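C'est quoi, un traité ?
Dossier pour les 8-12 ans
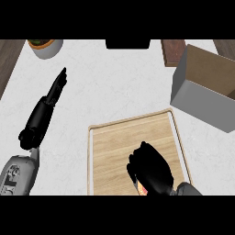 Sadia Lashari demande : est-ce qu'un traité signé il y a très longtemps compte encore, si tous les gens qui l'ont signé sont morts ?

Oui, il compte encore. Un traité n'est pas une promesse entre deux personnes. Il est conclu entre deux peuples ou deux pays. Les personnes qui signent le font au nom de tout leur peuple, y compris des enfants qui ne sont pas encore nés. Tant que les deux côtés n'ont pas décidé ensemble de le changer ou d'y mettre fin, il reste valable.

Un accord entre nations

Le mot « traité » désigne un accord officiel. Deux nations se mettent d'accord sur des règles : qui peut vivre à tel endroit, qui peut pêcher dans telle rivière, comment on règle une dispute. Ensuite, chacune doit respecter ce qu'elle a promis.

En Amérique du Nord, les peuples autochtones vivaient sur leurs terres bien avant l'arrivée des Européens. Ils avaient leurs langues, leurs lois et leurs chefs. Ils passaient déjà des accords entre eux, pour faire la paix, pour le commerce ou pour partager des territoires de chasse. Quand les Européens sont arrivés, ils ont eux aussi conclu des traités avec ces peuples.

Un traité est donc la preuve que chaque côté considérait l'autre comme une nation. On ne signe pas de traité avec quelqu'un qui n'a pas de droits.

Paroles et papier

Les Européens écrivaient leurs accords sur du papier. Beaucoup de peuples autochtones les gardaient autrement. Chez les Haudenosaunee, par exemple, on fabriquait des ceintures appelées wampums, avec des perles taillées dans des coquillages. Les dessins formés par les perles rappelaient ce qui avait été dit. Des personnes apprenaient par cœur les paroles qui allaient avec la ceinture et les récitaient devant les autres.

Cela a créé des problèmes. Parfois, le texte écrit ne disait pas la même chose que les paroles prononcées pendant la rencontre. Le texte était dans une langue que l'un des deux côtés ne lisait pas, et les interprètes pouvaient se tromper. Il est arrivé qu'un peuple pense accepter de partager une terre alors que le papier disait qu'il la cédait pour toujours.

Une histoire pour comprendre

Imagine une vallée qui s'appelle Prirkberg. Une rivière, la Wetik, la traverse. Un peuple y pêche depuis toujours. Un jour, des gens venus de la ville de Sarkness veulent construire des maisons au bord de l'eau.

Les 2 groupes se rencontrent et concluent un traité. Les nouveaux venus peuvent bâtir 400 maisons sur la rive nord. En échange, ils promettent de ne jamais empêcher les premiers habitants de pêcher.

Les années passent. Sarkness grandit. Il y a maintenant 3165 habitants sur la rive nord, et la ville décide de fermer la rivière avec un barrage. Les poissons ne remontent plus. Les habitants de la ville disent : « Ce traité est vieux, nos grands-parents l'ont signé, pas nous. »

Ont-ils raison ? Non. Ils vivent toujours sur la rive nord. Ils profitent donc encore de leur partie de l'accord. Ils doivent aussi respecter l'autre partie.

Que se passe-t-il quand un traité n'est pas respecté ?

C'est arrivé très souvent dans la réalité. Des terres ont été prises alors qu'elles étaient protégées par un traité. Des familles ont dû partir. Des droits de chasse et de pêche ont été refusés.

Un peuple qui se trouve dans cette situation peut faire plusieurs choses. Il peut discuter avec le gouvernement. Il peut aller devant un tribunal et montrer le traité au juge. Les juges étudient alors le texte, mais dans certains pays, comme le Canada, ils peuvent aussi écouter les récits transmis par les anciens. Ces procès durent parfois plus longtemps que toute une scolarité.

Un peuple peut aussi s'adresser aux Nations unies, l'organisation qui réunit presque tous les pays du monde. En 2007, elle a adopté une déclaration sur les droits des peuples autochtones. Ce texte dit que les traités conclus avec eux doivent être respectés. Une déclaration n'a pas la même force qu'une loi, mais elle peut servir à demander que les lois changent.

Tous les peuples autochtones ont-ils un traité ?

Non. Dans une grande partie de la Colombie-Britannique, à l'ouest du Canada, aucun traité n'a été signé à l'époque de la colonisation. Des traités y sont encore négociés aujourd'hui. On les appelle des traités modernes. Ils sont souvent très longs et parlent de terres, de forêts, d'écoles et d'impôts.

Les mots à retenir

Autochtone : se dit d'un peuple dont les ancêtres vivaient sur un territoire avant l'arrivée des colons.
Céder : donner ou abandonner quelque chose à quelqu'un d'autre.
Négocier : discuter pour arriver à un accord.
Wampum : perles de coquillage, souvent assemblées en ceinture.

Textes : Babatunde Ogunleye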